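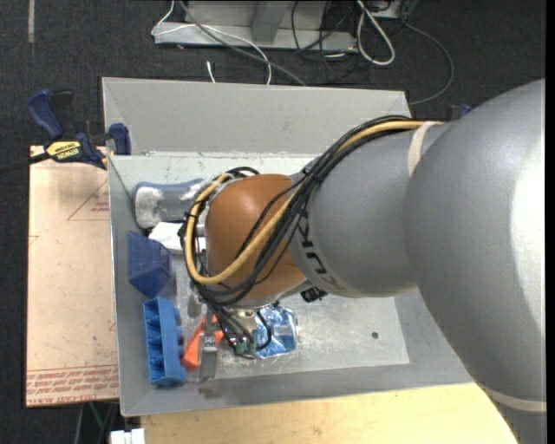 Braço KUKA sobre um recipiente cinzento retangular e aberto.

Início » Casa e oficina » Animais » Remoção de pelos e odores

Pelos e odores de animais: procedimentos para tecidos, pisos e comedouros

Texto de Cúc Lý

O pelo solto adere ao tecido por atrito e por carga estática. Aspirar a seco, sem preparação, levanta a camada superficial e deixa o subpelo preso na trama.

Sofás e mantas
Passe uma luva de borracha ligeiramente úmida, sempre no mesmo sentido, até o pelo formar rolos. Recolha os rolos à mão e só então use o aspirador, com bocal estreito nas costuras. Mantas vão à secadora por 8 minutos, em ciclo frio, antes da lavagem; limpe o filtro logo em seguida. Não use amaciante: o resíduo reduz a absorção do tecido.

Caminhas
Retire a capa e vire do avesso. Lave a 40 graus, com metade da dose habitual de detergente e um enxágue adicional. A espuma interna seca à sombra, apoiada de lado - na horizontal, a face inferior retém água.

Urina em piso de madeira
Absorva com papel, pressionando. Não esfregue. Aplique limpador enzimático pelo tempo indicado no rótulo e seque com pano. Evite água sanitária e produtos com amônia; o cheiro desta última pode levar o animal a marcar o mesmo ponto. Em junta aberta, a limpeza superficial não resolve: é preciso lixar e selar de novo.

Comedouros e bebedouros
Lave todos os dias com água quente e detergente, usando uma esponja separada. O filme escorregadio no fundo do bebedouro é biofilme e exige fricção. Recipientes plásticos riscados devem ser substituídos por inox ou cerâmica esmaltada.

Ração
Guarde na embalagem original, fechada, dentro de um pote com tampa. Para um saco aberto, quase 400 gramas por pote pequeno facilitam o uso diário e reduzem a exposição ao ar. Anote o lote na tampa.

Escovas
Remova o pelo com um pente de dentes largos, deixe as cerdas em água morna com detergente neutro e seque com elas voltadas para baixo. Cabos de madeira não ficam de molho.

Revisão técnica: Lụa Phùng. Atualizado em setembro.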